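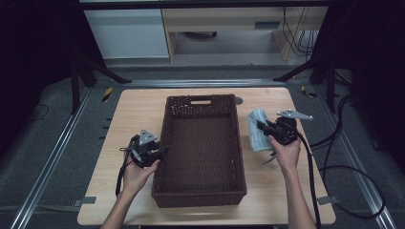
Basket loading is treated in this unit as a packing problem with a soft load. The container has fixed inside dimensions and the load does not: a folded cloth changes its footprint with every fold and its height with every item laid on top of it. The working rule is to set the fold first and the position second. A rectangular wicker basket placed lengthwise to the worker, with the folded light blue cloth on the table at its right, is the starting layout for all the exercises below. The long axis points away from the body, so the far end is filled first and the near end last.

2.1 Terms

Footprint: the area a folded item covers when lying flat.
Fold edge: the closed side of a folded item, where the cloth doubles back.
Open edge: the side where the free hems meet.
Stand height: the height of a folded item when set on its fold edge.

2.2 Sizing the fold

Measure the inside of the basket at the floor. Woven walls often lean outward, and a measurement taken at the rim will give a fold that is too wide. Take the inside width and subtract 2 cm for clearance. The result is the maximum width of the folded item.

Worked case. A Coppens flat cloth measures 48 by 36 inches. Folded in half along the long side it is 24 by 36. Folded in half again the other way it is 24 by 18, and a third fold gives 12 by 18. The third fold is usually the last one worth making. Past that point the layers at the fold edge push the item open and the stand height is no longer constant.

2.3 Flat or upright

Flat stacking needs no side support and works from the first item. Its drawback is access: the bottom item can be reached only by lifting the rest.

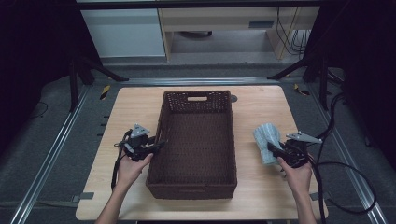 Upright filing gives access to every item but depends on the row being nearly full. A single cloth set on its fold edge in an otherwise empty basket will lean and then slide. For a part load, use flat stacking, or place a divider against the last item in the row.

Cloths with a nap should all face the same way. Mixed facings increase the thickness of the row and make it uneven.

2.4 Placement order

Start at the far wall. Place the first item with the fold edge up for flat shelves, or down for upright filing, and keep to one choice for the whole basket. If the end wall has a handle opening, keep the load below it. Cloth that sits across the opening is gripped along with the handle when the basket is lifted.

Loads over 900 g should be weighed again after packing and entered on the Privis sheet with the basket number.

2.5 Exercises, due 31 May 2021

a. Compute the folded width for the three Tukness baskets in the appendix.
b. Repeat the worked case with the first fold along the short side. State which result fits the narrow basket.
c. Pack one basket flat and one upright with the same load. Record the free depth at the near wall in each.

Questions on the measurements go to Abdelghani Belhaj, Girkville workroom.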